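2021年3月30日

## 蓝色真的代表信任吗

二月底，有三位读者先后转给我同一份东西：Plolus 出的《色彩语义手册》。电子版，定价600元，封面是一圈渐变色环，下面一行小字写着“让颜色替你说话”。转来的人里，一位问值不值得买，一位已经买了，问我怎么看，还有一位什么都没说，只附了一个叹气的表情。

我把它从头到尾读完了，附录也读了。

手册的做法很简单：挑出12种颜色，每种颜色配一页“核心含义”。红色是激情、危险、紧迫；蓝色是信任、冷静、专业；绿色是自然、健康、许可；紫色是高贵、神秘、创造力。每页下半截是“应用建议”，告诉你哪个行业适合用、哪个行业要慎用。这些话大家都见过，十几年前的设计网站上就有，配图都差不多。手册比那些网页多出来的东西，是一份调查，受访者513人。有了这个数字，同样的话忽然就带上了“研究表明”的口气。

我对“研究表明”这几个字一向有点过敏，所以先翻到了方法说明。

### 先看题目是怎么出的

方法说明只有一页。受访者在屏幕上看到一个色块，下面有一组词，请他选出“最符合这个颜色”的那一个。词是事先给好的。蓝色下面的词有：信任、愤怒、饥饿、幼稚、腐烂。

你会选哪个？

我也会选信任。我对蓝色谈不上信任，可我总不能说蓝色让我想到腐烂。这样一道题，量到的是受访者在一堆不像样的选项里找出最像样那一个的能力。从结果里得出“蓝色传达信任”，中间跳过的步子太大了。

红色那一题稍好一些，“激情”和“危险”都在选项里，两边的票数也接近。手册于是把两个词都写进了核心含义，还加了一句评语，说红色“富有张力”。我读到这里停了一会儿。激情和危险是两件相当不同的事。一个颜色要是既能表示“来吧”又能表示“别过来”，那么单凭颜色，看的人并不知道该来还是该走。他得看别的东西：颜色涂在哪里，涂成什么形状，旁边写着什么，他之前在类似的地方见过什么。

所谓“张力”，我理解就是“光看颜色看不出来”的另一种写法。 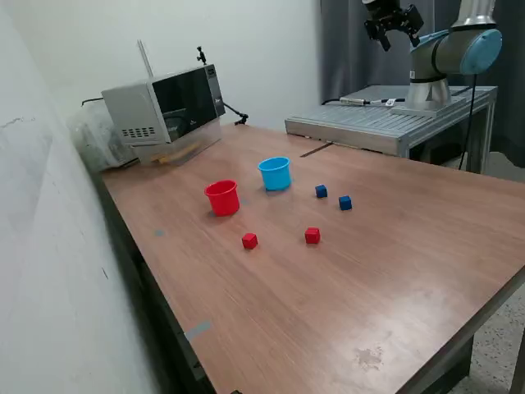
*红与蓝：放在一起容易分清，各自代表什么要另说。*

### 含义住在哪里

学过一点符号学的读者可能会觉得我在说废话。是有点废话，但这份手册卖600元，所以废话还得再说一遍。

一个东西要代表另一个东西，总得有个凭据。凭据可以是长得像：打印机图标画得像打印机，哪怕现在的打印机已经不长那样了。凭据也可以是有实际的牵连：烟和火，脚印和走过的人。还有一种凭据就是大家说好了：字母、路牌上的某些形状、棋盘上谁先走。颜色偶尔沾一点前两种的光，用橙红色画火，用绿色画叶子，因为火和叶子常常是那个样子。可是一旦说到“信任”“高贵”“专业”，就没有什么可以长得像的了。信任没有颜色。你说它是蓝的，那是约定，约定就有范围，有年头，出了这个范围就未必管用。

股票行情是最现成的例子。同样一片红色的屏幕，在一个地方意味着今晚可以加个菜，在另一个地方意味着有人要睡不着。看屏幕的人对红色的“天然感受”没有变过，变的是规矩。白色也一样，婚礼上能用，葬礼上也能用，要看是哪里的婚礼、哪一代人的葬礼。我外婆那一辈人收到白信封会皱眉头，我女儿的同学拿白信封装生日卡，谁也没觉得不妥。

手册对这些不是一无所知。它在前言里留了一句：“色彩含义可能因文化而异，请结合实际情况使用。”留完这一句，后面每一页照旧写“红色代表”“蓝色代表”，没有写代表给谁看，也没有写在什么时候。一句免责的话放在门口，进门以后就可以随便讲了，这种写法我在不少行业报告里见过。

### Metness 的蓝

手册里引得最勤的案例是 Metness，一个记录饮食和睡眠的应用。据手册说，Metness 把主色从橙色换成蓝色以后，“用户信任感显著提升”。

我去问了 Zeyu Peng，他那时候在 Metness 做界面，现在已经不在了，所以说话比较松快。他回信很长，我征得同意摘几句：

> 换色是真的换了。但同一个版本里我们还重写了隐私说明，把注册流程砍掉了一半，把每天三次的推送改成了一次。橙色版本的按钮字太细，蓝色版本加粗了。后来的满意度问卷分数是高了一点，你要我说是哪一样的功劳，我说不出来。我个人押推送那一样。

我又追问，问卷里有没有问到信任。他说有一题问“您是否愿意向朋友推荐”，没有别的了。

从“愿意推荐”到“信任感”，再到“蓝色带来信任感”，每走一步都有人顺手把话说得圆一点。我不觉得这里有谁存心骗人。写案例的人需要一个因，颜色是改动里最好看的那个，放在幻灯片上左右一比，前后分明。隐私说明重写了几遍，没有办法做成对比图。

设计行业里靠这种对比图活着的说法相当多。左边旧，右边新，下面一个往上走的箭头。我现在看到箭头就想问：那个版本里还改了什么？

### Flevport 的渡轮线

也有跟我唱反调的材料。Nhung Ninh 来信说，颜色“就是管用”，她拿 Flevport 的渡轮码头作证。那边的航线按颜色分，红线走外港，蓝线走内河，地上刷了色带，跟着走就能上对船。她带着不识当地文字的母亲去过，一路没有问人。

我相信她说的每一个字，但我觉得这个例子站在我这边。Flevport 的红线之所以好用，靠的是地上的红带、牌子上的红条、船身上的红旗子都对得上。把红和蓝对调，外港用蓝、内河用红，只要从头到尾一起换，她母亲照样能上对船。这里红色的意思就是“跟那边那个红色是同一条线”，没有激情，也没有危险。它起的是标签的作用，和写个甲、写个乙差不多，只是离得远也能看清，而且不用认字。

这是颜色最拿手的本事：把东西归到一起，把东西分开。这本事不玄，也用不着翻手册，要做的活儿全是笨活儿。色带有没有断，牌子上的红和地上的红晒了两年以后还是不是同一个红，晚上灯一打会不会发紫。Nhung Ninh 后来又补了一封信，说码头转角处的色带被施工围挡遮住了一截，她们就在那里站了好一会儿。可见再“有张力”的红色，被挡住了也不说话。 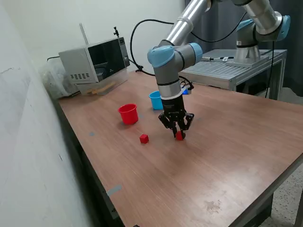
还有一点，手册全书没有提，我觉得比所有“核心含义”加起来都要紧：有一部分人分不清某些颜色。红和绿是最常见的一对麻烦，偏偏“通过”和“不通过”又最爱用这一对。红蓝通常好分得多，Flevport 选这两个颜色，不管当初是怎么想的，结果不坏。凡是只靠颜色来区分的东西，最好再给一个别的线索，形状、文字、位置都行。表格里标红的那一行，前面加个叹号，成本几乎为零。我见过一份体检报告，正常和异常全靠红绿小圆点，我一位看不清红绿的朋友拿着它给医生打了个电话，医生在那头一行一行念给他听。

手册里写绿色页的人，给了“健康行业首选”的建议。

### 超过2000个商标

手册的第二根柱子是一份商标统计。Plolus 收集了超过2000个商标，按行业分类，数每个行业里哪种颜色用得最多。金融业蓝色居首，餐饮业红色居首，有机食品绿色居首。结论：优秀的品牌“直觉地遵循了色彩语义”。

统计我愿意当它是准的。我不服的是结论。

银行用蓝色，可能是因为蓝色让人信任。也可能是因为别的银行用蓝色，新来的银行想让人一眼看出自己是银行。还可能是因为设计公司给银行提案时，会带一页“行业色彩分析”，上面写着金融业蓝色居首，客户一看放心了，于是金融业又多了一个蓝色。三种解释给出的统计图一模一样。要把它们分开，得有时间先后，得看头几家是怎么选的，后来的又是看着谁选的。手册里没有这些，只有一张现状的切片。

最后那种解释最让我不安，因为手册本身就在那个圈子里转。它今年告诉你银行该用蓝色，明年会有几家新银行读了它用了蓝色，后年再版，蓝色的比例更高，证据更足。一份参考书参与制造了它要证明的东西，这种事在排版、在图标、在配乐里都有过。放大镜代表搜索，大概也经过了这么一段路：用的人多了，就成了规矩，规矩成了以后，再问它像不像就没有多大意思了。区别在于放大镜那条规矩现在很结实，你放一个在那里，多数人知道点下去会怎样。“蓝色等于信任”没有这么结实，放一块蓝色在那里，没有人会因此多信你什么。

手册还专门放了一页“反例”，讲茶叶店 Xie。Xie 的包装通体深紫，按手册说法，紫色“与茶饮类别语义不符”，属于“冒险选择”。可 Xie 的店开得好好的，手册于是又补了一句，说它“成功利用了紫色的高贵联想”。

我请各位把这两句话放在一起再读一遍。合规矩，是颜色语义起了作用；不合规矩而卖得好，也是颜色语义起了作用。那么要发生什么事，才能说明颜色语义没起作用？我在书里找了，没有找到。

关于 Xie，Cuiping Hou 提供了一个不太浪漫的线索。她以前替他们跑过印刷，说头一批紫色包材是从一家退单的化妆品厂那里低价收来的，老板觉得颜色还行，就一路用了下来。我没有办法核实，但听上去比“高贵联想”像真的。许多品牌的颜色都有这么一个来历，只是后来写进品牌手册的时候，来历被换成了理念。

### 两封不同意我的信

我在上一期里顺口提过这个题目，收到的信里有两封值得在这里回一下。

Themba Mtshali 说我太较真。他的意思是，客户要一个理由，颜色手册给了一个理由，大家就能往下走了，总比在会议室里吵“我太太喜欢绿色”强。他做过很多年的店面招牌，这话我没法不当回事。会议室里确实需要一个台阶，有时候一句“研究表明蓝色更可信”能省下一个下午。

但是这个台阶通到哪里，还是要看一看。如果大家心里都清楚那只是个台阶，问题不大。我见到的情形往往是，用着用着就有人当真了，拿着“红色代表紧迫”去给医院的每一块告示都上红色，最后满墙都急，真急的那一块就看不见了。要给客户理由，我宁可给他能检查的：这个颜色在您店门口的灯光下隔着马路看得清，隔壁两家都不用，印在塑料袋上不走样。这些话也能结束争吵，而且明天到现场一看，对错就知道了。

Rongrong Yao 的信更难回。她教视觉传达，问我：既然含义都是约定，那约定就是真的，教学生“红色表示禁止”有什么不对？学生总得先知道规矩。

没有什么不对，规矩当然要教。我的保留只在于怎么教。“在交通标志里，红圈加斜杠表示禁止”，这句话有地点、有形状、有颜色，可以考，可以用，换一个国家还可以去查是不是一样。“红色代表禁止”把前半句都省掉了，学生记住的是一个漂浮在空中的等号。等他去做一张春节海报，这个等号就成了障碍，他要么忘掉它，要么再记一条“红色代表喜庆”，然后在两条之间摇摆，最后告诉老师红色“富有张力”。

她在信末提到自己课上的一个做法，我觉得很好，抄在这里：让学生拿一张现成的标志或海报，只换颜色，别的都不动，拿给没见过原图的人看，问他这是干什么用的。回答没有变的，说明颜色在里面没担多少意思；回答变了的，再去追是哪一块颜色、在什么位置上起的作用。她说多数学生头一回做都很失望，他们最得意的那个颜色，换掉以后没有人发觉。

我想看看 Plolus 拿自己的案例做一遍这个练习。

### 那么，买不买

回到第一位读者的问题。

如果你已经买了，附录里的印刷色差对照表可以留着，做得仔细，有纸张种类，也有涂层和不涂层的区别，我自己会用。商标统计可以当行业现状来看，想知道同行都穿什么衣服，翻它比自己一家家去数省事。正文那十几页“核心含义”，跟网上免费的没有多大差别，免费的那些至少没有请五百多人来选“腐烂”。

如果还没买，我建议等一等。Plolus 的网页上说下一版会加入“跨文化对照”，我写信去问是怎么个对照法，受访者从哪里来，选项还是不是事先给好，会不会同时摆上一些没有颜色的对照样本。对方客服回得很快，说感谢关注，已转交研究部门。到发稿时研究部门还没有消息，有了我会登出来，说得通的话，我也会照登。

另外，有读者问本刊的刊头为什么是蓝的。当年用的那款邮件模板，默认就是这个颜色。

来信请直接回复本邮件。下一期打算谈软盘图标，谁手上有从没见过软盘的学生或孩子，愿意替我问他们一句“这画的是什么”，请把原话记下来寄给我，答得离谱也不要改。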